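# Predorley Furnished Rooms - Upkeep and Tidying, Progress Report

Prepared by Jonatan Isaksson for the Dromar fund. Covers the period to the end of December.
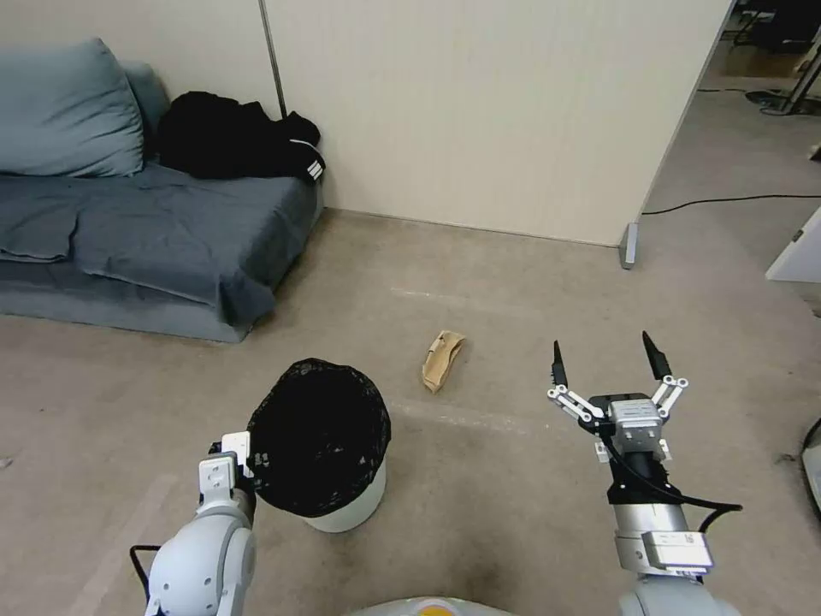 The grant pays for three things: routine tidying of the furnished rooms at Predorley, replacement of worn soft goods, and a written upkeep routine that can be handed to whoever runs the building next. The first is on schedule. The second is behind. The third exists as a working draft and is summarized below.

## 1. Status against plan

| Item | Planned | Status |
|---|---|---|
| Tidying visits | 344 | 294 completed |
| Waste bins, one per living room | All rooms | Complete |
| Carpet survey | All rooms | Complete |
| Carpet cleaning | All rooms | Upper floor only |
| Blanket and cushion cover replacement | Where needed | Order placed, not delivered |
| Written routine | Final | Draft 2 |

The shortfall in visits comes from two causes. The stairwell on the Fjeld side was closed for rewiring, and the rooms above it could not be reached with equipment. Separately, several visits were cancelled by occupants at short notice and could not be rebooked inside the period. The cancelled visits are not charged to the grant.

No change to the end date is requested.

## 2. Waste and loose items

The largest share of time on a standard visit still goes to loose items on the floor. Paper packaging is the main category: grocery bags, takeout bags, wrapping from deliveries. These items are light and quick to clear, but they have to come up before any floor work can start, so they set the pace of the visit.

Under the earlier routine, the person doing the visit cleared the floor into a sack and emptied the bin at the end. The order has been reversed. The bin is now checked first. If it is more than half full, the liner is tied off and replaced before anything else is picked up. Floor items then go directly into the bin, and the sack is carried only for rooms with a large volume of waste.

Sorting remains a weak point. Clean paper is supposed to go to the paper collection on the ground floor, but the living rooms have a single lined bin and most paper ends up in it. Two options were looked at:

- **A second bin in each room.** Simple, but the smaller rooms have little free floor between the seating and the door, and a second bin would stand in the walking line.
- **A flat paper tray in the hallway.** Takes no room space. Depends on occupants carrying paper out, or on the visit staff doing it.

The tray option is being tried on one floor. Paper bags are folded flat and placed in it if they are clean and dry; bags with food residue go in the general waste. Results will be included in the next report.

Liners were standardized to one size early in the period. The size chosen is deliberately large for the bins, with enough material to fold well down over the rim. The previous liners slipped inside when anything heavy was dropped in, and the can then had to be washed. Washing of cans has dropped to an occasional task. The cost per liner is slightly higher, and the line remains within budget.

## 3. Carpets

The carpet survey was completed on both floors. Each room was checked in daylight with movable items lifted, and marks were recorded in three classes:

1. Surface marks - pale streaks, dust lines, lint. Removed by vacuuming or a damp cloth.
2. Scuffs and ground-in soil. Need spot treatment or extraction cleaning.
3. Wear. Pile is flattened or thinned and cleaning will not restore it.

Class 1 marks are found almost everywhere and are left to the normal visits. Class 2 marks are concentrated in front of seating and just inside doors. Class 3 is limited, but it was recorded in more rooms than the original application assumed.

Telling class 2 from class 3 by eye was less reliable than expected. A dark patch may be soil, wear, or both, and the two look much the same from standing height. The survey sheet now asks for the pile to be brushed against its direction by hand before a class is entered. Sheets filled in before that change are being rechecked on the ordinary visits, and the count of class 3 rooms should be treated as provisional until this is finished.

Extraction cleaning was carried out on the upper floor by Dutness under the existing agreement. The lower floor is booked for the coming period. Rooms are to be cleared of all floor items the evening before, and occupants have been told that carpets may stay damp until the following day. Cleaning on a Sunday was requested by some occupants and declined by the contractor.

## 4. Low seating and soft goods

The floor sofas were chosen at the start of the project for cost and for the absence of frames to repair. They have held up structurally. They create two upkeep problems that were not foreseen in the plan.

The first is access. A seat that sits low to the floor leaves no gap for a vacuum head, and dust collects along the line where the base meets the carpet. The visit routine now includes pulling the sofa away from the wall once a month and vacuuming behind and under it. With two people this is quick. With one person it is slow and tends to drag the base across the carpet, which adds scuffs. Monthly pull-outs are therefore scheduled only on two-person visits.

The second is blankets. Most occupants keep a blanket over the seat, and on a low sofa the front edge of the blanket hangs close to or on the carpet. It picks up lint and soil and has to be washed more often than the seat cover it protects. The draft routine asks for the blanket to be shaken out, laid square, and tucked in at the front so that it clears the floor. Pillows are stood upright at the back. Nothing is taken for washing without the occupant's agreement.

Replacement blankets and cushion covers have been ordered in the blue and gray range already in use, so that single items can be swapped without changing a whole set. The supplier has moved the delivery date twice. The amount committed is 3,000 and has not yet been drawn. If delivery fails again, the order will be cancelled and placed elsewhere, at a price that is likely to be higher.

## 5. Clothing and personal items

Clothing left on seating needed its own rule. Jackets and sweaters are commonly dropped at one end of the sofa, and early visits handled them in different ways: some were hung up, some folded, some moved to a bedroom. Occupants objected to the last of these, reasonably, when items could not be found.

The rule in draft 2 is as follows:

- Clothing on a seat stays in the room.
- If there is a hook or rack in the room, outerwear is hung on it.
- If there is none, the item is folded once and left at the same end of the seat.
- Pockets are not emptied.
- Clothing on the floor is placed on the seat and never put in with the laundry.

Complaints about moved belongings stopped after this was put in place. The hooks budgeted for the hallways have not been fitted, pending a decision on whether the walls will be repainted first. Fitting hooks inside the living rooms was also considered. The cream paint marks easily and damp coats would be in contact with it, so the hallway remains the preferred location.

## 6. Standard visit, draft 2

The sequence now in use for a living room is given here in full, as requested after the last report.

1. Check the bin. Change the liner if more than half full.
2. Pick up floor waste. Flatten clean paper bags for the tray where one is provided.
3. Lift clothing and other belongings off the floor.
4. Straighten seating: blanket, pillows, cushions.
5. Wipe hard surfaces, including pipes and poles running up the walls, to shoulder height.
6. Vacuum, working from the far wall toward the door.
7. Spot treat any new carpet mark and enter it on the sheet.
8. Return the bin to its place.

The target time is 15 minutes for a room in ordinary condition. Rooms with a full bin and a covered floor take considerably longer, and the sheet has a box for this so that the schedule can be adjusted. Step 5 was extended to vertical pipes and poles after dust was found to build up at corners where the vacuum hose does not reach.

Step 8 is more useful than it looks. When the bin is left in the middle of the floor, occupants walk around it, and new traffic marks appear on the carpet within weeks. Its place is beside the seating, within reach of a person sitting down. Bins kept farther away were used less, and more waste was found on the floor next to the sofa.

## 7. Open points

- **Delivery of soft goods.** See section 4. A decision on the supplier is due at the start of the coming period.
- **Class 3 carpet.** If the recheck confirms the present count, the replacement line will not cover all affected rooms. The proposal is to use carpet tiles in front of the seating, where wear is heaviest, and leave the remaining carpet in place. A sample area needs the approval of Dromar before work starts.
- **Hallway hooks.** Waiting on the repainting decision by the building owner.
- **Visits above the Fjeld stairwell.** Access has been restored. The missed visits will be added to the spring schedule at two extra visits per week.

## 8. Next period

Work planned: extraction cleaning of the lower floor, completion of the carpet recheck, evaluation of the paper tray, and release of the written routine as a final version. The final version will carry a one-page summary for posting inside the supply closet on each floor. Receipts for liners, cleaning agents and the Dutness invoice are attached separately, with the visit log.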